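Looking after the two-arm table at Keditthorpe

We gave the bench cell a full day of care on 02/05/2025, and I had such a good time that I took far too many pictures! Kartini Ismail handled the cables and Byung-chul Ji took the fingers – he has the patience for it. The cell had passed 2,000 picks since its last service, so it was due.

After the wipe-down and re-zero we always run the same check: a small green bottle, a pair of paper cups and a clear white table.

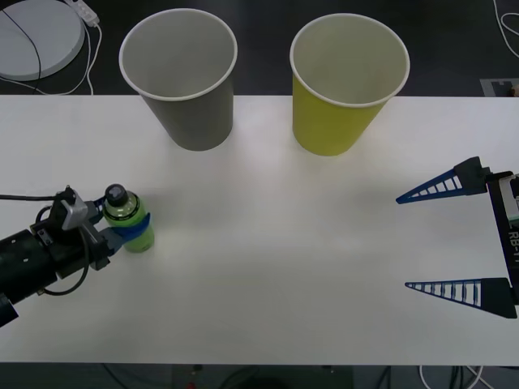 Bottle held upright by the blue pads on the left arm, right gripper wide open. I love the ladder pattern on those long fingers.
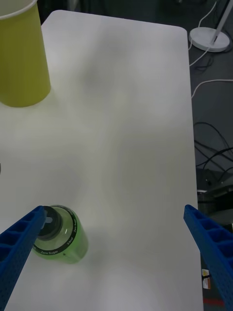
Down at finger level, with the bottle on its side and the yellow cup behind.

What we did to the fingers

Each one comes off at the black base block. Brush out the pockets, wipe the blue faces with a damp cloth and let them dry before they go back on. Check that both tips meet evenly when closed – if they don't, loosen the base, nudge and try again. Byung-chul got it on try 2.

Still to do

Tidy the floor cables (Kartini has a plan and it's a great one), and order spare pads from Zovari. Next full service is in December.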